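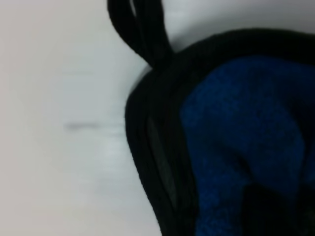
Plinley Mending Rooms
Progress report to the Damov Fund
March 2025

This is our second report on the grant you made to us in October, and we have a lot to tell you! The money was for three things: opening the mending room on more evenings, starting a beginners' course in repairing bags and soft shoes, and building up a stock of tools that people can borrow. All three are up and running, although the tool library began later than we had planned.

Evening sessions

We now open two evenings a week as well as Saturday mornings. The early evening slot has been a real success with people who work in town and used to find us shut by the time they got here. We had 189 repairs booked in over the period, the most we have ever had, and the book for the next few weeks is filling up well. Zips are still the most common job by a long way, followed by torn linings and split seams. We had expected winter coats to drop off after the cold spell but they keep coming in, many of them with pockets that have worn right through.

The later finish has meant more heating and more lighting, and we went a little over on both. We have covered this from the refreshments line, which was set too high. People bring their own cake.

The beginners' course

We offered 16 places and filled them all within a fortnight of the notice going up in the library. The course runs for six weeks and starts with hand stitching - threading, knotting, running stitch, backstitch - before anybody goes near a machine. Week three is patches. Week four is the one everyone looks forward to, when learners bring in something of their own and work out how it was put together by unpicking a small part of it.

We were delighted with how this went. One learner relined a shopping bag that had belonged to her grandmother, and another replaced the elastic in a whole family's worth of slippers. Two people left after the first week because of changes to their shifts, and we have offered them places on the next course. Everyone else finished.

The feedback forms asked for more time on machines and fewer handouts. We agree about the handouts. The next course will have one printed booklet, which people can keep, and the spare time in week two will go to machine practice. We are also moving the class to the back room, where the tables are higher and the light is better for dark cloth. Black thread on black fabric was the biggest complaint of the whole term, and a fair one.

The tool library

We hoped to open this before Christmas and in the end it opened in February. The delay was down to shelving, which arrived in the wrong depth and had to go back. There are now 31 items to borrow, including awls, a leather punch, darning mushrooms, two sets of curved needles and a portable sewing machine. The machine has been out on loan almost constantly. We keep a simple card for each item and ask for it back after three weeks. Nothing has been lost so far, though the small pliers spent some time in somebody's car.

We have also started lending a folder of repair guides with the tools. The one on mending heel linings, written by our own members and known to all of us as the Bíró guide after the street where the first workshop was held, has been photocopied so often that we are retyping it.

Spending

We are within the total budget. The equipment line is nearly spent, tutor fees are as forecast, and there is a small amount left for publicity. We would like your agreement to move that sum into materials, mainly strong thread, wadding and lining fabric. Indulance, the fabric shop on the corner, has offered us offcuts at a low price and we would like to say yes before the summer.

What comes next

The second course starts after Easter and has a waiting list of 24. We can't take them all at once, so we are looking at running two groups side by side if a second tutor is free. We also plan a shoe and bag day at the school hall in June, with a table for quick jobs done while people wait and another where they can have a go themselves. You would be very welcome to come along, and do bring something that needs mending.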